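Joler Wagon: what we learned after the first service

Many readers asked us to write again about the Joler wagon, so we visited Noboru Ogura at the Musetti garage in Fladstead. He bought his car for family use and drives it every day to the workshop, mostly on the hill road. In June he brought it in for the first service, and he let us look at the papers.

The car has 4 doors and a wide tailgate, and the rear seats fold almost flat. Noboru says the driving position is the best part for him. He is tall, and in his old Majimbun he had pain in the knee after one hour. In the Joler he can move the steering wheel closer and keep the legs more straight. The seats are firm, and some passengers did complain of this in the beginning.
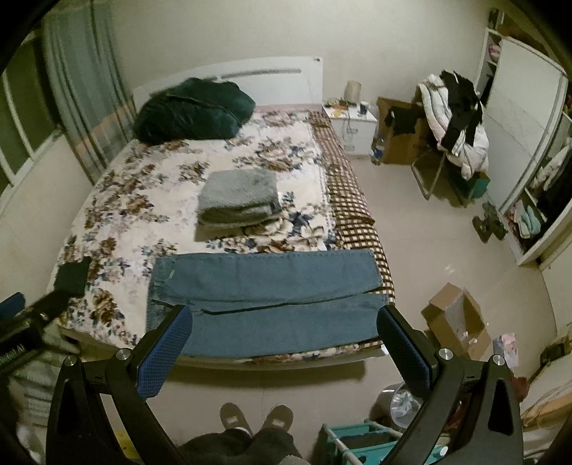
On the highway the car is quiet until 65 miles per hour. After this speed you start to hear wind near the front mirrors, and on rough concrete also the tires. The automatic gearbox has 8 speeds and changes them softly, but from a full stop it waits a little before the car moves. The garage installed new software for this during the service. Noboru feels a small difference, his wife feels none.

The service cost him more than 700 dollars, with brake fluid and two filters included. It is a high price for a first visit, in our opinion, and we advise you to ask for the list of works before you leave the key. The cabin filter you can change at home without tools. It sits behind the glove box, and the cover opens with two clips.

Musetti keeps one Joler wagon for test drives. Please call the garage in the morning if you want to try it, and ask for the hill road.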